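가소로 Gasorow 작업대 자재
홈 제품 작업판 타공 테이블 부속 자료실 문의
검색어를 입력하세요 검색 상세검색

Eler 메이플 작업판 (타공 테이블용)
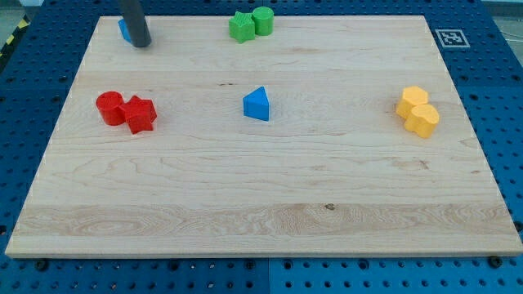

청색 타공 테이블 위의 메이플 작업판. 판 앞쪽 가장자리 바로 아래에 볼트 머리 2개.

제품 개요

Eler는 타공 테이블 위에 올려 쓰는 직사각형 메이플 작업판이다. 타공면은 고정구를 자유롭게 배치할 수 있는 대신 작은 부품이 구멍으로 빠지고, 종이나 천을 펼치면 바닥이 고르지 않다. 조립, 분류, 포장, 필기, 재단선 표시처럼 평평한 면이 필요한 작업에서는 타공면 일부를 Eler로 덮고 나머지 구멍은 그대로 사용한다.

판재는 밝은 색의 메이플이며 모서리는 장식 가공 없이 직각으로 마감한다. 테두리 몰딩, 손잡이 홈, 물받이 홈은 없다. 자를 가장자리에 대고 쓰는 사용자가 많아 모따기 가공은 기본 사양에 넣지 않았다. 모따기가 필요하면 주문서의 가공란에 위치를 적는다.

표면과 무늬

메이플은 바탕색이 옅어 연필선과 어두운 색 부품이 잘 구분된다. 판마다 나뭇결이 다르다. 가로로 긴 줄무늬, 옅은 물결무늬, 색이 짙은 선, 작은 옹이는 목재 고유의 특징으로 보며 교환 사유에 해당하지 않는다. 사진의 판에도 중앙 아래쪽에 작고 짙은 옹이가 하나 있다. 손톱이 걸리는 옹이, 관통 균열, 모서리 파손은 불량으로 처리한다.

무늬를 지정한 주문은 받지 않는다. 같은 공간에 여러 장을 놓을 경우 비고란에 "동일 로트"라고 쓰면 색이 가까운 판으로 출고한다. 색의 완전한 일치는 보증하지 않는다.

기본 사양

품명: Eler 작업판
재질: 메이플
형태: 직사각형, 직각 모서리
길이: 1,000 mm
표면: 무광 오일
설치면: 수평 타공 테이블
고정 방식: 볼트 위치 고정
포함 품목: 작업판, 위치 고정용 볼트 2개, 설치 안내서
별매품: Pal 볼트 세트, Nadine 보수 오일

폭과 두께는 주문 시 선택한다. 선택 가능한 조합은 자료실의 Eler 치수표에 있다. 타공 간격이 다른 타사 테이블에 설치할 때는 구멍 지름과 중심 간격을 실측하여 문의란에 기재한다. 도면이 있으면 함께 첨부한다.

설치

1. 타공면의 먼지와 금속 조각을 제거한다. 이물이 남으면 판 뒷면이 눌리고 한쪽이 들뜬다.
2. 판을 올리고 앞쪽 가장자리를 구멍 열과 평행하게 맞춘다.
3. 앞쪽 가장자리에 인접한 구멍 가운데 좌우 모서리에 가까운 것을 골라 볼트를 끼운다.
4. 볼트 머리가 판 측면에 닿을 때까지 판을 당긴 뒤 볼트를 조인다.
5. 네 모서리를 차례로 눌러 흔들림을 확인한다.

기본 구성의 볼트는 판이 앞으로 밀리는 것을 막는다. 뒤쪽과 좌우까지 구속하려면 Pal 볼트 세트를 추가한다. 판 자체에 구멍을 뚫어 체결하는 방식은 권장하지 않으며, 임의로 천공한 판은 보증에서 제외한다.

테이블이 패널 두 장을 이어 붙인 구조라면 이음매의 단차를 먼저 조정한다. 이음매 위에 판을 걸쳐 놓아도 되지만 단차가 남은 상태에서는 5번 항목의 흔들림이 없어지지 않는다. 얇은 종이를 괴어 맞추는 것은 임시 조치로만 쓴다.

테이블에 안전 테이프나 위치 표식이 붙어 있으면 판이 그 위를 덮지 않도록 배치한다. 테이프 두께만큼 모서리가 뜨고, 판을 옮길 때 접착면이 함께 벗겨진다.

사용 조건

상대습도는 70% 이하로 유지한다. 그 이상의 환경에 오래 두면 판이 휠 수 있다. 난방기 옆이나 직사광선이 드는 창가도 피한다. 한쪽 면만 계속 햇빛을 받으면 색 차이가 생기므로 정기적으로 앞뒤를 돌려 놓는다.

식품용 도마가 아니다. 가열한 기구를 직접 올리지 않는다. 칼 작업을 할 때는 재단 매트를 깐다. 클램프를 쓸 경우 압착면에 보호판을 대고 과도하게 조이지 않는다.

관리

일상 청소는 마른 천으로 나뭇결 방향을 따라 닦는다. 얼룩은 물을 꼭 짠 천으로 닦고 바로 마른 천으로 마무리한다. 용제, 염소계 세제, 철 수세미는 사용하지 않는다. 접착제가 굳은 경우 플라스틱 주걱으로 떼어 내고 남은 자국은 고운 사포로 결을 따라 정리한다.

사포질한 부위에는 Nadine 보수 오일을 얇게 바르고 남은 오일을 닦아 낸다. 오일이 묻은 천은 자연 발화의 위험이 있으므로 물에 적셔 뚜껑 있는 금속 용기에 버린다. 건조 중에는 종이류를 올리지 않는다.

보관할 때는 눕혀 둔다. 벽에 기대어 세우면 자중으로 휨이 생긴다. 여러 장을 겹칠 때는 사이에 깨끗한 종이를 끼운다.

주문 및 기술 문의

주문서에 테이블 타공 치수, 판 수량, 추가 볼트 여부를 기재한다. 규격 외 길이는 별도 견적이며 가공이 시작된 뒤에는 취소할 수 없다. 수령 후 포장 모서리가 눌려 있으면 개봉 전에 촬영하여 보낸다.

Eler 및 Pal 규격 담당: Pramila Sachdeva, 가소로 작업대 자재부
11월 출고분부터 설치 안내서가 개정판으로 바뀐다. 이전 안내서의 볼트 위치도 그대로 사용할 수 있다.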